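Water withdrawal permit next door: does my comment letter count for anything?

Community Help > Land, Water & Permits > Public comment

porchlightpete
posted in December

A company called Troden has applied for a state permit to pump groundwater on the old Lilholm farm, up the road from us outside Purkbridge. The application says up to 500 gallons a minute. Our well is on the next property over, and it has never in its life produced anything you'd call abundance.

I found out because the notice ran in the legal section of the county paper, between a storage unit auction and a man changing his name. The application is 196 pages and I have read more of it than is good for a person. As far as I can tell, the pumping test was done in the spring, when every ditch in the county is full and you could get a good yield out of a flowerpot.

So I have a few things I'm trying to figure out before the comment period closes.

Does it matter whether I send the form letter going around or write my own? The form letter is very stirring. It mentions our children's children four times.

If they issue the permit anyway, can I appeal, or do I have to have done something first? A neighbor says only a "party" can appeal, and I don't know how one becomes a party. I assume there's no cake.

Also, is a comment the same as asking for a hearing? The notice uses both words and seems pleased with itself about it.

I'm not against anybody making a living. I'd just like to go on taking showers.

millrace_44
Accepted by the poster

I went through this over a quarry dewatering permit, so take it as the view of somebody who lost once and then half won. I'm not a lawyer, and every state does it a little differently.

Write your own. Form letters get counted and put in a pile. In our case the agency answered the whole pile with one paragraph, and it was not a long paragraph. A letter that says "the pumping test on page such-and-such was run in the wet season, and my well is next door" has to be dealt with by someone who knows what a pumping test is. Send the form letter too if it makes you feel better, but put your facts in a separate one.

Put in the letter:

Your address and where your well is in relation to the proposed pumping wells. A hand-drawn map is fine. Mine looked like a treasure map and they accepted it.

Your well's depth and static water level, if you have the driller's log. If you don't, the state may have a copy, since drillers usually have to file them. Ask for it now, because the records office moves at the speed of a records office.

What you use the water for. Don't be grand about it. Drinking, dishes, laundry, animals if you've got them. You're showing that you personally stand to lose something. "I love nature" is a fine sentiment and does very little for you on appeal.

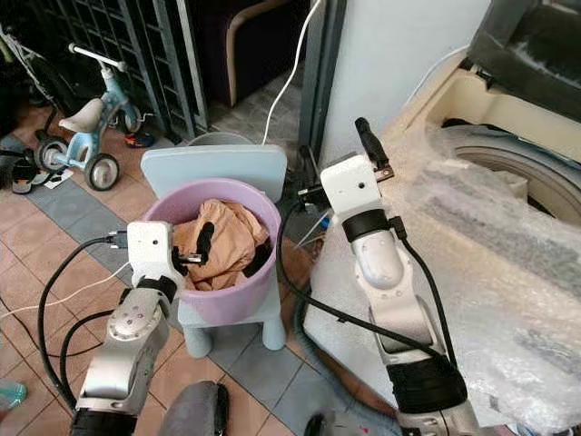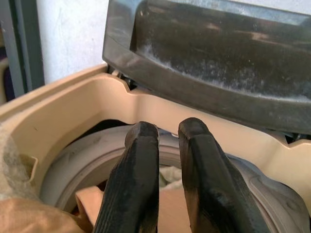

Household water use: the lavender bucket in the first photo, the washing machine in the second.

What you want them to do. People forget this part. Ask for a dry-season pumping test, monitoring wells on the property line, and a condition that pumping gets cut back if the levels drop past a set point. "Deny the permit" can go in there as well, but give them something smaller to say yes to.

On hearings: no, a comment is not a request for one. In most places there are 2 different animals that go by that name. One is a public hearing, where everyone gets a turn at the microphone and a man talks about fluoride. The other is a contested case or administrative hearing, which is closer to a trial and has its own petition with its own deadline. Missing that second deadline is how I lost the first time. I had sent lovely comments.

You become a party by filing that petition and showing you'd be affected in a way the general public isn't. Living next door to the pump with a weak well is a decent start. If a local group is filing, check whether they want affected landowners as members. Groups have been thrown out for having plenty of members in the wrong county.

And read the notice again for how things have to be delivered. Ours said "received by," and a postmark did not count. Email it, mail it, and get something back that says they have it.

GroundedInPurkbridge

just call your state rep. thats what we did about the Prasertsri Road culvert and it was fixed in no time. the permit people don't read letters, they read phone messages from people who vote on their budget

also I heard Troden already bought the pumps so it's a done deal IMO

millrace_44
reply to GroundedInPurkbridge

Calling your rep is worth doing, but it won't preserve your right to appeal, and a culvert doesn't have a consultant. As for the pumps, anyone can buy pumps. I own a canoe.

sedgewren

Adding one thing to the long answer. Get your well measured before any pumping starts, by someone licensed who will put it on letterhead. If your water drops later, the first thing you'll be asked is where it was before, and "higher" isn't going to carry you very far. Do it again in late summer if the timing allows.

Ask for a water quality sample on the same visit. It costs extra, but the driver is already in your yard.

Check the application for a well inventory as well. Ours was supposed to list every private well within a certain distance and it had left off an entire side of the road.

porchlightpete
reply to sedgewren

Just looked. The inventory is in Appendix D. We are not on it. According to Appendix D, my house is a soybean field.

Writing my own letter tonight.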